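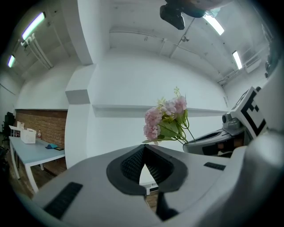
A white table leg and brown wooden floor, Senomance.

Search this site Enter keywords Go

Hi all, Jarmila Hubáček here with our March news! Senomance is opening a second shop, on Zervas Street, and we've got room for 300 styles of ribbon, wrap and faux stems (finally!).
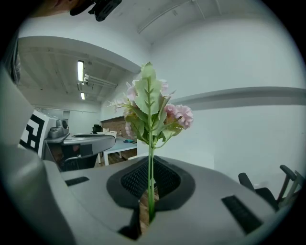

Fouad Rawashdeh will run the new counter and teach a wreath class at 4 pm every day of opening week. The first 115 shoppers get a free Amel gift tag set. Press folks, call me at the shop and I'll save you a seat.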